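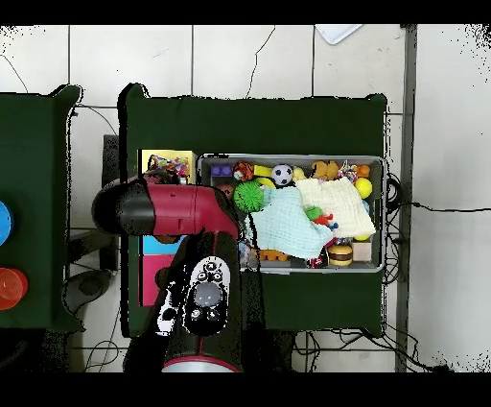 Tiger, bear, football and a couple of muslins, sharing one grey bin.

The donkey was called Lencho and I lost him on a ferry. I was six, my mother was trying to get three children and a pushchair down a metal staircase, and at some point between the café deck and the car he stopped being under my arm. I can still tell you what the carpet on that ferry looked like. I couldn't tell you a single thing about the holiday.

I mention Lencho because I've spent most of this autumn asking grown adults about their toys, and I've yet to meet one who needed more than a few seconds to come up with a name. People who can't remember their own phone number will give you the full family tree of a knitted rabbit. I asked my dentist (while I could still talk) and she put down the little mirror and told me about a hippo for so long that the next patient knocked on the door.

It started with my sister's loft. She's moving in December, to a flat with no loft at all, and she rang to say that everything with my name on it was going in the car or going in the skip. So off I went on a Saturday with a roll of bin bags and the best intentions. I came home with more than I'd have believed was up there, including a board game called Komonari that I'd forgotten ever existed. Does anyone else remember Komonari? You had to move your fishing boats round an island and there was a storm card that ruined everything for whoever drew it. We played it every wet afternoon for years, and I don't think we ever followed the rules, which were printed in such tiny type that my dad made up his own. His version had a tax on it. He always won.

I set it up on the kitchen table that same evening and my teenager gave it a quarter of an hour, which I thought was generous.

What do you do with it all, though? That was the bit I got stuck on. I'm not a hoarder, I throw away birthday cards, I've got no trouble at all with old saucepans. But I stood in my hall with a bald doll in one hand and a bin bag in the other and felt like a murderer.

So I went to see Godelieve Van der Linden, who runs Urell, a second-hand toy shop on a steep street behind the station in Bristimano. She opened it in 2000 in what used to be a shoe repairer's, and if it's a warm day you can still catch a bit of glue and leather at the back by the jigsaws. I'd expected somebody sentimental. She isn't, at all! She goes through a box like a woman shelling peas. Keep, keep, no, keep, no, what on earth is that.

"They cry in here," she told me. "The parents. The children put the bag on the counter and go and look at the trains."

She pays in cash or in credit, and most people take the credit and then leave with a bag as big as the one they brought. I took the credit. I left with a wooden crane, which I need like a hole in the head.

Her one firm view is that you should never ask a child to choose what goes while the whole lot is spread over the carpet, as everything becomes the favourite the moment it's under threat. Put a box away for a while and see what's missed. She says most of it won't be. I tried this with my own things (I'm fifty-one, but never mind) and I'm sorry to report that I missed the bald doll by Tuesday.

Ritva Saarinen, who spends her days mending the things the rest of us have chewed, had a lot to say about missing things. She restuffs bears and re-eyes dogs from a back bedroom, and she has a waiting list long enough that she's stopped telling people how long. The standard bear is 60 euros, more if there's moth. Her biggest bill so far came to 515 euros, for an elephant that had been through a house fire, and the owner burst into tears and tried to pay her double.

I asked what people get wrong and she said washing. We wash them too hot, we wash them too clean, we bring them back looking like somebody else's. She had a customer once, a big man, a roofer, who collected his dog all fluffed up with its new ears on, thanked her very politely, and came back a week later to ask if she'd kept the old ears. She had. She sews a scrap of the old cloth inside every animal now, where it can't be seen, and she tells the owner it's there. 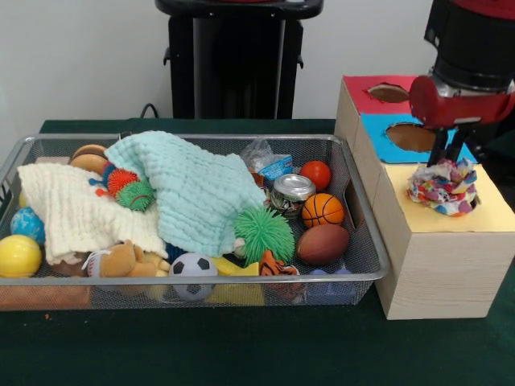 Last updated: Thursday, November 21, 2024

And then there are the blankets. I'd been asking everyone about toys, and half of them wanted to tell me about a blanket, or a towel, or in one case the sleeve of a dressing gown. It makes sense when you think about it. You meet your blanket before you meet your bear. Waffle, knitted, satin edge, no satin edge, people have very strong feelings! My friend Els Michiels had a cot blanket that was cut in half when her brother was born, and cut again for the cousin, and she keeps what's left of hers in her sock drawer. It's the size of a playing card. She let me hold it, and then she quite quickly wanted it back.

Radymyr Bilyk came at all this from the other side. He moved here with his daughter when she was 2, and they brought very little, so he doesn't have a loft to clear or a sister to clear it for him. For a while, he said, he bought her far too much. Everything she pointed at. Then one winter she had a temperature and he wrapped her in his own work jumper, an ugly brown thing, and that was that. Nothing he'd bought stood a chance. She's at secondary school now and the jumper lives at the foot of her bed, and he's had to buy another for work.

I told that story to Teun Koster, my neighbour, over the fence, and he went a bit quiet and then said he'd had a spoon. A spoon? An ordinary tablespoon, with a face drawn on it in his grandmother's nail varnish. It slept under his pillow. He took it to school in his sock. I've lived next door to that man for eleven years and we've talked about guttering, mostly.

The bin bags are still in my hall, by the way. Some of what was in them has gone to Urell and my credit's looking healthy. The doll is upstairs, and Ritva has put her down for new hair in the spring, though I've asked for not too much of it. Komonari has gone back in its box with an elastic band round it, minus one fishing boat that I suspect is still under the floorboards of the house we grew up in.

And if you happened to be cleaning ferries a very long time ago and found a grey donkey with one ear sewn on backwards, do write in. The address is at the front of the magazine.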